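Giving up the big coffee machine

We sold the espresso machine in December. It was a Vultumetti, two boilers, bought second-hand when we moved to Arard, and it cost us $2,090 plus the petrol to go and fetch it. I used it every morning for four years. I don't regret buying it, but I don't miss it much either, and a few people have asked why it went, so I'm writing it down.

The main problem was the water. Arard is on bore water and it is hard. Every kettle in the street has a crust in it, and a machine with boilers is a kettle you can't see into. I descaled it every couple of months, then every month, and it still blocked. The repairer in Gudmont was good but he's a 40-minute drive each way and he only opens in the mornings. The last quote was $900 for a new element and valves. I had already decided by the time I got back to the car.

The second problem was the bench. The kitchen is narrow and the machine took up the whole stretch beside the sink, plus the grinder, plus the knock box, plus a mat. We were chopping vegetables on a board over the stovetop. With the machine gone there's room for the board, the toaster and the fruit.

What I drink now

Mostly tea. I drank tea for years before I drank coffee and it was easy to go back. In the morning it's a plain black breakfast blend, loose leaf, with milk. In the afternoon I have green, which I order from a small importer called Takeda. They sell it in 1,000 gram bags if you ask, and it works out a lot cheaper that way, but you need somewhere dark and airtight to keep it. I split the last bag with my sister and hers went stale in a glass jar on the windowsill. Mine was in a tin and lasted fine.

I still make coffee on weekends with a plunger. Coarse grind, four minutes, don't press hard. It isn't espresso and I don't expect it to be.

Water

If you live somewhere with hard water, sort this out before you spend anything on tea or coffee. I tried a filter jug first and it helped a bit, but the cartridges ran out faster than the box said they would. Now we have a rainwater tap off the small tank, with an under-sink filter on it, and I use that for drinking and for the kettle. The tea is clearer and there's no film on top. My black tea used to get a skin like cold gravy.

Temperature matters more for green than for black. I don't own a variable kettle. I boil it, take the lid off and leave it for a few minutes – longer in winter than you'd think, as our kitchen gets cold and the cup takes a lot of the heat too, so I don't want it to drop too far. If it tastes bitter, wait longer next time.

Where it all lives

The tea things have moved off the bench altogether and onto the round table. It's closer to the power point and I like sitting down to do it. A kettle and a small cup cover most of what I need.

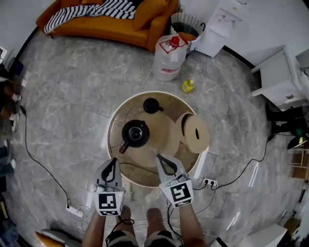 Cleaning

There's very little of it now, which was half the point. I rinse the pot with hot water and leave the soap alone. The kettle gets a spoonful of citric acid in cold water, brought to the boil and left for half an hour, then rinsed twice. On bore water I was doing that every week. On tank water I do it when I remember.

Cups with tea stains get a scrub with bicarb and a damp cloth. The plunger is the only annoying one, because grounds get in behind the mesh, so I unscrew it and wash the bits separately. Grounds go on the lemon tree.

The money from the machine went towards new tyres. I kept the grinder – it still does the plunger coffee, and it lives in the laundry cupboard the rest of the week.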